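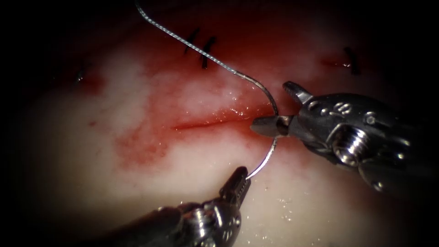

Two robotic surgical instruments over a synthetic tissue pad.

What does "small batch" mean on a gin bottle?

I have been buying gin for long enough to own more of it than I should, and a fair share of the bottles on my shelf say "small batch" somewhere on the label. A few weeks ago a reader asked me how small a small batch has to be. I didn't have an answer, so I went looking for one.

As far as I can tell, there isn't a number. The words sit on the label in the same way "handmade" or "premium" does. A distiller can use them for a run that fills a couple of cartons, or for one that fills a truck, and the drinker has no way of telling which from the bottle.

I started with the two distilleries I know well enough to pester. Harms is the smaller. They have one copper still in a shed behind the tasting room, and it holds 100 litres. Jyoti Goel runs it, and she was happy to talk while she labelled bottles. She calls what she makes small batch and I don't think anyone would argue with her. Every run is numbered by hand, and if you line up two bottles from different runs you can taste a difference. The one I bought in June had more orange peel in it than the one I opened at Christmas. She told me the peel had come from a different grower and she'd used the same weight of it, but it was oilier fruit.

Rurkent is a bigger outfit. Their still holds 4,000 litres and their label also says small batch. When I asked about that, the fellow who took me around said it was small next to what the large producers run, and I suppose that's true. It is a good gin. I've bought it many times and it has never tasted any different, and most people want that from a bottle they're going to mix with tonic.

There's a further wrinkle, and it has to do with how the gin is made up after it leaves the still. Some makers distil a concentrate with far more juniper and coriander than you'd want to drink, then stretch it with neutral spirit and water. A little still can fill a lot of bottles that way. It's a perfectly ordinary method and there is nothing sneaky about it, but it does make the size of the still a poor guide to the size of the batch. Harms doesn't stretch theirs. Rurkent wouldn't say, and I didn't push.

Most gin also starts from spirit that somebody else has made. The distillery buys it in by the drum, clean and close to flavourless, and the gin part happens when the botanicals go in. Jyoti buys hers from a supplier out at Wasstead. I used to be a bit snobbish about this. I'm less so now, having tasted a few gins made from scratch by people who should have bought the spirit in -- one of them, which I won't name, had a smell of wet cardboard that no amount of lime could cover.

So does batch size change what's in the glass? I tried to test it at home, in a rough sort of way. I poured 7 gins into matching glasses, had my partner shuffle them, and tasted each one neat and then with a splash of water. I wrote down which I thought came from a small still. My guesses were no good. I put Rurkent down as small and the Harms as large, and I marked Grusel, a supermarket gin I keep for punch, as the work of a careful little distillery. The Grusel label says nothing about batches at all.

I did the tasting before dinner and wouldn't do it in that order again. By the fifth glass my tongue was numb and everything tasted of pine. If you want to try it, do fewer, add more water than you think you need, and keep some plain crackers handy. Cold gin hides a lot as well, so leave the bottles out of the freezer for the afternoon.

The thing I look for now is a batch number, and some sign that it changes from one bottle to the next. If the number is printed as part of the label artwork I ignore it. If it's been written or stamped on afterwards, somebody is at least keeping track. I also look for a list of botanicals, though plenty of good makers keep theirs quiet.

I have half a bottle of the June Harms left and I'm saving it to put beside the next run, which Jyoti says will have a different lot of coriander in it. I'll post my notes when I've had both open for a week or so.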